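Leave the cable on the outside

Posted Jan 3, 2026 by Trinidad Llorente

Every couple of months somebody walks past the cloth cell at Prurton and asks when we're going to tidy it up. Cables over the arm, connectors out in the open. Looks half finished. I'd like to argue it should stay that way.

Some background, quick. One arm, printed fabric, a bench, a rail behind. I look after it, with Teodoro Gallardo on the late shift. We've had 29 stoppages since August, I wrote every one down, and 6 were the arm. The rest were wiring. Not a bad motor, not software. A plug that worked itself slack, a lead that got pulled when the wrist turned.

So where do you want the wiring? Where you can get at it. Sleeves and covers look great on the day of the handover. Then a lead goes intermittent and you're on a stool with a hex key, taking off a cover to find out the fault was at the other end. I timed it once, the old sleeved cell over in Palacios. 2 hours to swap a cable. On ours, minutes.

Qiuyue Jin, who set up the cell with me, disagrees and she's not wrong about everything. Her point is snags. Loose cable near cloth is asking for trouble, fabric lifts, catches, drags, and there goes the print. Fair. But thats a routing problem. Give the lead a long clean run up and back, keep the slack off the work, check it with the wrist at both ends of its travel. You don't need to bury it.

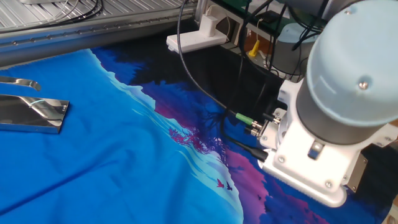 MAINTENANCE

Green sleeve at the wrist, black lead going back over the dark part of the print. I can find that connector from across the room. Colored sleeves should be on every cell and the cost is nothing.

What I'd insist on, if anyone let me insist. Hand-check the hex nuts at the wrist before the first sheet. Look at the underside of the flange housing every time, it works close to the cloth and a burr there will mark a print. Wipe it. Don't zip tie anything tight across a joint, ever. And write down which lead you touched, even if you only nudged it - especialy then.

Sofia Marinho wants the whole bundle in a proper carrier by summer. Kudineo quoted 619 for the kit. Fine, if it opens without tools. If it doesn't I'd sooner spend the money on spare leads and a label printer, and keep the thing ugly.

Filed under: cells, cabling, complaints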